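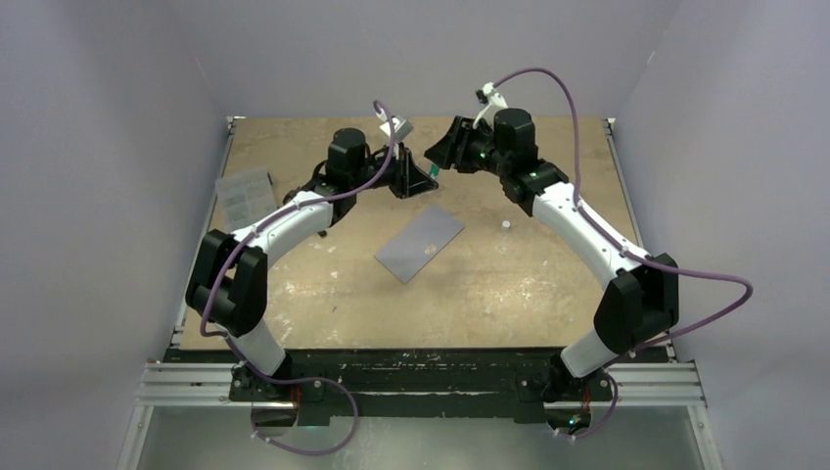
Figure 6.1 Two arms on a shared crossbar, grippers facing each other across the table. A gray sheet, a small white cylinder and a compartment box are on the board.

Chapter 6
Showing Instead of Telling

The first time I tried to get a pair of arms to do a job together, I wrote everything out. Every joint angle, every pause, every open and close. It came to 13 pages (I counted them for my boss at Cluvstead, hoping she'd be impressed) and the arms ran through the whole thing beautifully, as long as I never moved the box. Move it a finger's width and they'd pinch at thin air with total confidence!

So in this chapter we quit writing things out and start showing. You already know how to pick up a bottle cap. You've known since you were a toddler, and you'd have an awful time explaining it. What we want is a way to get that know-how out of your hands and into a recording that a learning program can use.

There are 2 ways to do it that I'll spend real time on. In the first, you take hold of the arm itself and push it through the job while it goes limp enough to let you. People call this hands-on teaching, or kinesthetic teaching if they're writing a grant. In the second, you stay off to the side and drive the arm with something else: a joystick, a headset, or a smaller matching arm that the big one copies. I learned on the Prondasham trainer, a leader-arm kit, and I still think it's the friendliest way in, so most of the exercises lean that way.

Look at the grippers in Figure 6.1 for a second. There's only a small space between the tips. That's a lovely position for passing a part from one side to the other, and it's also where beginners crash. When you drive two arms at once your eyes want to follow one of them, and the other one drifts. Section 6.4 has my favorite drill for that, which I picked up during a long, sweaty September at Trunatel and have been inflicting on students ever since.

Check your cables, too. The purple ones in the figure hang in wide loops, and loops like that give a wrist slack to turn. They can also catch on an elbow, so swing each arm through its full reach before you record anything.

You'll need the Văn logging software from Chapter 5 and 11 clean runs of the warm-up task. Clean means no bumps and no do-overs in the middle. Keep your bad runs in a separate folder, though, since we'll want them in Section 6.5.

6.1 What Gets Recorded

Let's start with what the computer saves while you drive.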